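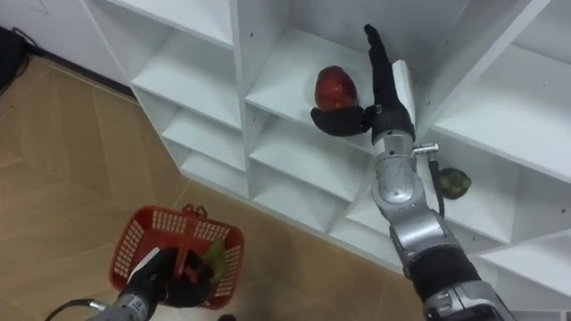

Fruit on the white cubby shelves, one red piece and one green.

The First Hundred Words

On the second floor of the old Preletti building, a four-year-old is explaining to her grandfather how to say "snow" in three languages. He has one of them already. She is very patient with him.

This is the Laitinen Language Nursery, where children between two and five spend their mornings in English and a second language of the family's choosing, and where I went expecting flash cards and found a great deal of singing instead. Songs for washing hands, songs for zippers, a long and extremely silly song about a bus to Carkon that has gained a new verse every week this spring!

"We aim for 100 words in the first year," says Nia Meredith, the director. "Most of them get there by way of snack time. You learn the word for 'more' very fast."

Meredith taught kindergarten before she opened the nursery, and she kept meeting children who understood a parent's language perfectly well but had stopped answering in it. She wanted to catch them earlier. Enrollment now stands at 33, with a waiting list, and grandparents are welcome any morning they like. Quite a few come.

The teachers don't translate. If a child asks for the blue cup in English, the answer comes back in Spanish or Icelandic, with the cup, and everybody carries on. Mixing is fine – in fact it's half the fun. I heard one boy build a sentence out of three grammars, and his teacher simply answered the question.

Ívar Þorgeirsson leads the Icelandic group and tells stories without a book, sitting on the floor with his shoes off. His troll story stops at the same cliff every day, and the children shout the ending at him. "They correct me if I change a word," he says. "Even the ones who wouldn't speak in the fall."

Families can see the whole thing for themselves at the open morning in June, with songs, stories and a picnic afterward in Jakodier Park. The bus song will be performed in full. I'm told it now takes nine minutes, and I plan to be there for every one of them.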